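March
Posted by Horacio Iturra

I went to the open day at Vorwood last week. They work on teaching robots household chores, and twice a year they let people in to see how it's done. A friend from my old job, Ottilie Sutter, works there now and put my name on the list.

The place is on the second floor of a building in Ondham, room 403 if you go by the sign in the lobby, though the numbering makes no sense once you get upstairs. I got there at 2 and there was already a small crowd by the coffee.

I expected to see robot arms. There was one, in the front room, and it was switched off for most of the afternoon. The bulk of the work is done by people carrying a gripper by hand. You hold it by the handle, walk up to whatever needs doing, and do the job with the jaws instead of your fingers. The gripper records the motion as you go. Later the recordings are used to train the arm.

Facundo Rivadeneira ran the tour. He talked for too long about file formats but was good once he got to the practical side. The rooms are furnished like an ordinary apartment, with beds, tables and doors. He said the early recordings were all made on one workbench, and the arm did fine on that workbench and badly everywhere else. So they rented more space and bought furniture. 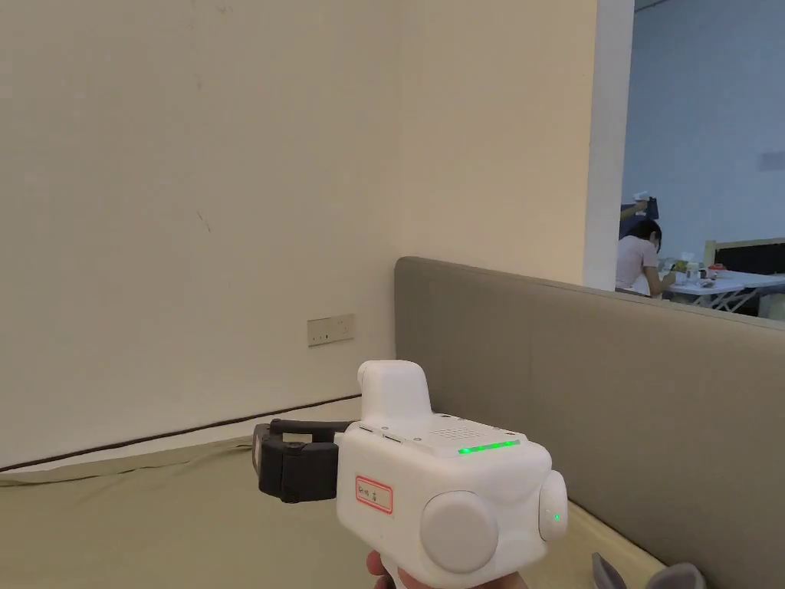 A new person gets four days of practice before any of their recordings are kept. The usual mistake is moving too fast. The second is turning your wrist in ways the arm can't copy. Facundo said he can tell who made a recording after a few seconds of watching it, which I believed.

Visitors got to try it. I was given a dish towel to fold in half, and it took me five tries. The jaws are easy to open and close, but I kept looking at my hand when I should have been looking at the towel. It's also heavier than I thought, and my forearm was sore that evening. A kid ahead of me did it on her first try.

I asked how many recordings they need for one chore. For the towel it was 3000, and they still aren't happy with the corners. Someone else asked when we could buy a robot that makes the bed. Ottilie said she wasn't going to guess, and moved on to the next question.

They plan another open day in the fall. Ottilie said the arm should be running for that one. I'd like to see it try the towel.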